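Kalleo (storage simulator)

Kalleo is a storage array simulator supplied as a virtual machine image. It presents a two-node enclosure to its host and is used for training, for testing scripts and for rehearsing configuration changes before they are made on physical equipment.

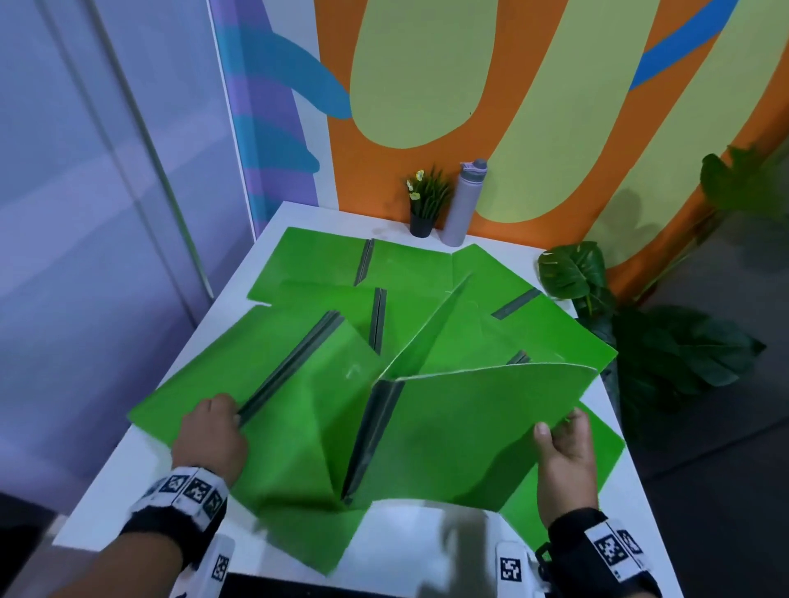 Running it on a laptop is possible, according to one reply on the user forum, but the second node will drop out of the cluster whenever the host is short of memory, and the logs will blame the network. The same reply advises giving each node a fixed memory reservation before the first start.

Overview

The simulator is made up of 3 virtual machines: two controller nodes and an enclosure. The enclosure holds the simulated disks and has no management interface of its own. It is reached only through the nodes, over a private network segment which must carry the same name on all three machines. A mismatch in the segment name is the most common cause of a failed installation.

Kalleo reproduces the command line and most of the web console of the array it is based on. Volumes, snapshots, host groups and thin provisioning work as they do on hardware. Performance figures are generated from a fixed table and do not reflect the load placed on the system.

Versions

The first release, known as Sedgwick, supported a single node and could not be clustered. It was withdrawn when the two-node version appeared, although copies are still in use on older training courses. The second release, Ulleo, added the enclosure machine and remote replication between two separate simulators.

There is no upgrade path between releases. Users moving from Sedgwick to Ulleo must export their configuration as a text file, remove the old machine and enter the settings again. Snapshot schedules are not included in the export.

Limits

An enclosure can hold up to 12 simulated disks. A licence is issued for each pair of nodes and is tied to the serial number created at first start, so cloning a node that has already been started produces a licence error on both copies. The usual practice is to clone the machine while it is still unconfigured — a step the installation guide mentions only in its appendix.

The simulator cannot present volumes over Fibre Channel. Firmware updates, disk encryption and call-home alerts appear in the console but have no effect.

Known problems

If the host is suspended while replication is running, the two sides may disagree about which copy is current. Restarting replication from the source side clears the fault, at the cost of a full copy.

The event log is limited to 2,692 entries. Once it is full, new events are discarded and the old ones kept, the reverse of the behaviour on hardware. Clearing the log from the command line restores normal recording; the button in the web console does not work in Ulleo.

See also

Storage virtualisation
Thin provisioning
Virtual machine image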